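Hilo sobre mudarse de piso con cajas prestadas, que es un tema del que me he hecho experto en contra de mi voluntad.

Tercera mudanza en cuatro años. La primera la hice con maletas. La segunda, con bolsas de basura. Para esta me he profesionalizado: tengo rotulador.

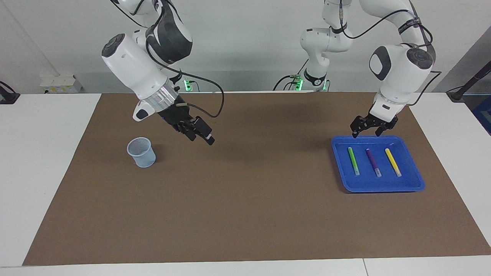
El rotulador, por cierto, es la causa de casi todos mis problemas actuales. Con él he escrito VARIOS en la mitad de las cajas y VARIOS 2 en la otra mitad.

Mi amigo Damir Todorova me prestó 58 cajas de cuando cerró la papelería. Todas llevan ya su propia etiqueta. La cubertería viaja en una que pone AGENDAS ESCOLARES y los abrigos en CARTULINA SURTIDA.

Damir quiere que se las devuelva. Plegadas. Me lo ha recordado por mensaje, por audio y a través de su madre.

Pedí presupuesto a Mudanzas Esier. Me preguntaron si había piano. Dije que no y noté cierta decepción al otro lado del teléfono.

Luego pedí otro a Gulla, que cobra 291 euros con furgoneta y dos personas. Subir a un sexto sin ascensor va aparte. El piso nuevo es un sexto sin ascensor. Al casero le pareció un detalle que podía esperar hasta la firma.

"Es un edificio con carácter", me dijo. El carácter son los escalones.

Consejo de veterano: los libros se reparten en cajas pequeñas. Lo leí en todas partes, asentí mucho y llené una caja enorme de enciclopedias. Sigue en el pasillo. He empezado a usarla de asiento.

Otro consejo: dejad a mano lo de la primera noche. Sábanas, cepillo de dientes, un vaso, el cargador. Yo lo metí todo en una sola caja, muy bien pensada, y le puse VARIOS.

El sofá merece capítulo propio. Es un Lindqvist de tres plazas que compré de segunda mano y que entró en este piso sin dificultad. Ahora no sale. He medido la puerta, he medido el sofá y he vuelto a medir la puerta por si había recapacitado.

Mi vecina de abajo sostiene que hay que ponerlo de pie y girarlo "como una llave". Lo pusimos de pie. Durante un rato tuvimos un armario tapizado.

El cambio de la luz lo llevo con Proron. Me han dado un número de gestión para consultar el estado de otro número de gestión. La música de espera es agradable – ya me sé la parte de la flauta.

En internet no doy de baja nada hasta septiembre por permanencia, así que durante unos meses tendré wifi excelente en una casa donde no vivo. Si la nueva inquilina lee esto: la clave está en un papelito. El papelito está en VARIOS 2.

Actualización: el sofá ha salido. Hubo que quitarle las patas, que se desenroscaban a mano desde el principio.

Las patas están en una caja. No he apuntado en cuál.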